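Picnic kit storage: basket with holes or a lidded box?
Vesosance Home Forum > Kitchen and Pantry > Small Storage

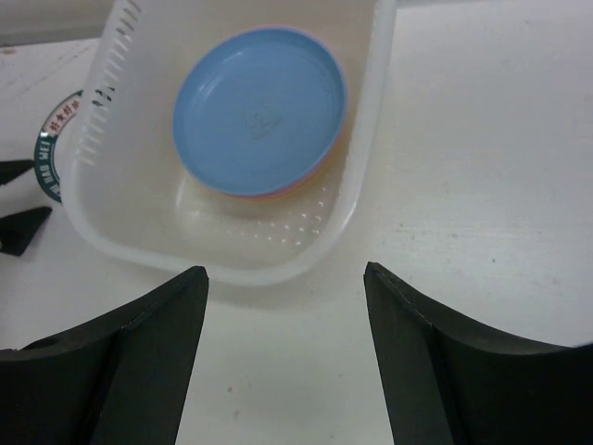
drevo_porch
Posted May 12, 2025

Every February I tell myself I'm going to sort out the picnic and porch things before the weather turns, and every year it is suddenly warm and I'm digging through the hall closet for cups. So this year I got a bit of a jump on it, only three months late! I've been going back and forth over what to keep the kids' plates in. For now they're stacked in the milky plastic basket, the one with slots up the side and little round holes in the floor, with the sky blue plate on top and the pink, orange and lilac ones nested underneath. It's a nice easy thing to carry out to the porch and back. My sister-in-law thinks I'm asking for dust and spiders and should buy a proper box with a lid. She has the Drevosance one and swears by it. What does everybody else do? We use the plates maybe twice a week in summer and hardly at all the rest of the year.

millpond38
Basket, every time. I had a lidded box for years and I was forever putting plates away a tiny bit damp, because who stands there drying little plates one by one when there are people waiting for dessert? Come spring I'd open it up and the smell would about knock me over. With holes in the bottom you can rinse the whole lot, give it a shake over the sink and leave it on the counter overnight.

thoroddsen_lane
I'm going to disagree a little, and I hope you'll take it kindly. For summer, sure, a basket is lovely. But from fall to spring those plates are just sitting there, and a closet is a dusty place, especially if you keep coats in it like we do. I dry mine properly once in September, put them in a box, and then I don't have to wash anything before the first cookout. The Drevosance lid is stiff, I'll grant your sister-in-law's critics that much, but it does keep things clean.

drevo_porch
She'll be so pleased to hear it. I do keep coats in there. And a vacuum cleaner, and a bag of other bags.

pepper_and_rye
Couldn't you do both? I have an open basket and I slide the whole thing into a big cotton pillowcase for the winter, then fold the end under. It breathes, it keeps the fluff off, and you already own the pillowcase. I got the idea from my grandmother, who kept her good serving dishes that way on top of the wardrobe.

millpond38
Oh, I like the pillowcase! That would settle my one worry, which was the moths. (I know they don't eat plastic. I just don't want to find them there.)

thoroddsen_lane
A pillowcase is fine if nothing heavy goes on top of it. Our closet would have boots on it within the week. I still say box — but I have three teenagers and perhaps that's the real difference between us.

gull_street
Whatever you choose, please don't buy it at the Virnora store out by the highway without measuring first. I drove 106 miles there and back for a basket that was a finger's width too wide for my shelf, and it now lives in the garage with potting soil in it. Also, do you keep napkins and forks in with the plates? I tried that and the forks worked their way out through the slots in the side.

drevo_porch
No forks, they go in a jar. I think I'm going with the pillowcase, and I'll measure the top shelf tonight before I promise anything. If the basket doesn't fit up there I may have to call my sister-in-law and admit defeat. Does anybody know if the Drevosance box comes in a shallow size?

thoroddsen_lane
It does, or it did last summer. Mine is the shallow one and it holds our plates with room for a tablecloth.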